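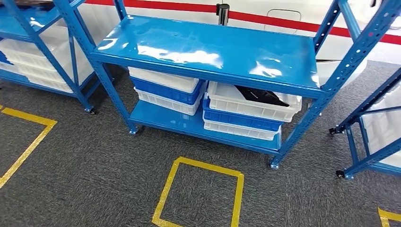
The budget meeting was fixed for 15:30, and at two o'clock I still had two numbers that did not agree with each other.

The first number came from Plistent, who wanted to sell us eight robots for moving the shelves at night. The second came from head office in Kistbridge, who had told me how much I may spend. Between the two there was a hole, and it was my job to fill it with words.

I work in the Nestitz warehouse since the beginning, when it was only one hall and a coffee machine. My title is planner. In practice it means that I am the person who must know what a wheel costs.

I had the offer open on my desk. Eight robots, one charging station, training for the operators, and a line called "site adaptation" with no price beside it, only the words "to be agreed." My old boss taught me to be afraid of such lines. She used to put a small cross in the margin next to each one, and at the end she counted the crosses and asked for that many more weeks.

So I took my notebook and went down to look at the test area again.

It was quiet there after lunch. I walked slowly between the shelf units with the offer folded in my pocket. A robot that moves shelves needs shelves that can be moved, and this was the first thing I had written in my plan. We owned 52 units with casters. We would need 200. Plistent did not sell shelving. They recommended Czerwiński, a family firm who weld and paint everything themselves and who answer letters on paper.

I pushed one of the units with my hand, and it rolled a little out of its place and stopped against my shoe. I pushed it back. Then I was not satisfied with how it stood, and I pushed it again.

In my first version of the plan, the robots were the expensive part and the shelves were a small line at the bottom. Now I did the sum once more, leaning on an upright. New units, casters with brakes for some of them, bins, delivery, and the tape for the floor, which somebody had forgotten and which must be put again each time we change our minds. The small line was not small anymore. It had grown bigger than the robots.

I sat down on the carpet. I am not a young woman, and sitting on a carpet in office trousers is a decision. But from down there I could think.

When my daughter was leaving for university, I made her a budget too. I wrote the rent, the train, the food. She looked at it for a long time and said, "Mama, where are the curtains?" I had not written any curtains. She lived until November with a bed sheet over the window, and she never complained, and each time I visited I looked at that sheet and felt ashamed -- not very much, but each time.

I took out the offer and turned it over. On the back side I wrote a different plan. Three robots in the first year. The shelves we already had, in one hall only. From Czerwiński, 15 new units, enough to learn whether their wheels were as good as their letters. The second year I left open, and I put a small cross beside it.

It was a modest plan. I knew already what they would say in Kistbridge. They had promised a night shift without people, to somebody above them, with a picture of it on a slide. Three robots do not make such a night shift. Three robots make some people less tired, and this does not look like much on a slide.

At a quarter past three my phone rang. It was the man from Plistent, very friendly. He asked if we were still thinking of eight.

"Three," I said.

He was silent, and I could hear a car indicator ticking. He was parked somewhere, or he was waiting to turn.

"For three, the price per robot is different," he said.

"I know. Please send it to me anyway. And please write a number for the site adaptation."

"That depends on many things."

"Yes," I said. "Write them too."

He promised to send it before the evening. I stood up, holding the shelf unit for help, and it rolled away from me a little, so that I had to take two quick steps after it. I put it back once more. Then I brushed my knees and went up the stairs to the meeting, reading my own handwriting on the way, because some of the figures were already hard to read.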